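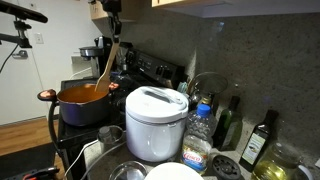 *Sauce piment-tomate, casserole à deux anses, spatule en bois.*

**Juillet — cahier conservation, essai sauce piment-tomate**

Repris la recette de base du mois dernier, avec moins de sucre et les piments de Mastau à la place des surgelés. Le but reste le même : une sauce qui tienne à température ambiante en bocal fermé, sans conservateur, et qui garde sa couleur. Le lot précédent avait viré au brun en trois semaines sur l'étagère côté fenêtre. Celui du placard n'avait presque pas bougé, donc la lumière compte, mais je ne crois pas que ce soit tout.

Tomates pelées, épépinées, égouttées une nuit au froid. Poids net après égouttage : 1217 g. Piments équeutés, graines retirées : 601 g. Sel à 2 % du total. Vinaigre de cidre ajouté en deux fois, une partie au départ et le reste après mixage.

**Cuisson**

Démarrage à 8 h 40, feu moyen, à découvert. Les tomates rendent encore beaucoup d'eau malgré l'égouttage. J'ai attendu que le fond commence à épaissir avant de mettre les piments. Mixé hors du feu, passé au tamis moyen, remis à réduire doucement. Le tamis fin retient trop de pulpe et on perd du corps, ne pas y revenir.

La réduction a pris plus longtemps que prévu. J'avais noté 40 min la dernière fois, il en a fallu plutôt le double. Je soupçonne l'ancienne fiche d'avoir été remplie après coup. À l'avenir, écrire l'heure au crayon au moment où on pose la casserole, pas le soir.

Point d'arrêt : une cuillerée sur une assiette froide, un trait au doigt, le trait reste ouvert. Méthode grossière mais répétable. Le réfractomètre donne des valeurs qui sautent d'une goutte à l'autre tant qu'il reste de la pulpe, il faudrait filtrer l'échantillon sur papier. Pas fait aujourd'hui.

**pH**

Première lecture avant le second ajout de vinaigre : 4,3. Trop haut à mon goût pour un produit qui reste hors du frigo. Après ajout et dix minutes de repos : 3,9. Sonde Bilyk étalonnée le matin même avec les tampons 4 et 7. Le tampon 4 arrive à sa date limite, en recommander.

Rappel pour ceux qui reprennent le cahier : on laisse refroidir l'échantillon avant la mesure. Les valeurs prises à chaud dans les pages du printemps ne sont pas comparables aux autres, je les ai marquées d'une croix dans la marge.

**Mise en bocaux**

Bocaux Candix, capsules neuves, ébouillantés et gardés au four à 110 °C jusqu'au remplissage. Rempli à chaud, espace de tête d'un doigt, retournés puis remis droits. Un bocal n'a pas pris le vide — la capsule claque sous le pouce. Mis au frigo, à consommer en premier. Bord mal essuyé, je pense, il y avait un filet de sauce sous le joint.

Les autres sont étiquetés et répartis ainsi :

- étagère côté fenêtre, pour refaire la comparaison avec la lumière
- placard fermé
- frigo, témoin

Même étiquette partout, avec la lettre du lieu en bas à droite. La dernière fois, les étiquettes écrites au feutre ont coulé avec la condensation. Cette fois, crayon gras.

**Goût**

À chaud, l'acidité domine et le piment arrive tard. Goûté de nouveau tiède, sur du pain : plus rond, l'ail manque. Le piment de Mastau est plus fruité que celui de Runareck mais moins régulier, certains fruits ne piquent pas du tout. Il faudrait mélanger toute la caisse avant de peser au lieu de prendre sur le dessus.

La baisse du sucre ne me gêne pas. Elle se sentira peut-être davantage après repos, on verra à l'ouverture du premier bocal du placard.

**À faire**

- Recommander tampon pH 4 et capsules.
- Essai parallèle avec ail confit, mêmes proportions. Revoir d'abord la question de l'acidité, l'ail dans l'huile ne va pas dans un bocal gardé hors du froid.
- Essayer une réduction au four en plaque large, porte entrouverte. Surface plus grande, donc moins de temps à haute température, et peut-être moins de brunissement.
- Filtrer un échantillon pour le réfractomètre et noter la valeur à côté du test de l'assiette.
- Retrouver la fiche Runareck de l'an dernier, elle n'est plus dans le classeur vert.

**Ajout, 17 h 15**

Relu le pH sur le fond refroidi : 3,9 encore. Les capsules du placard sont toutes bien creuses. Prochaine lecture dans 2 semaines, couleur comparée sur carton blanc, à la même heure et près de la même fenêtre.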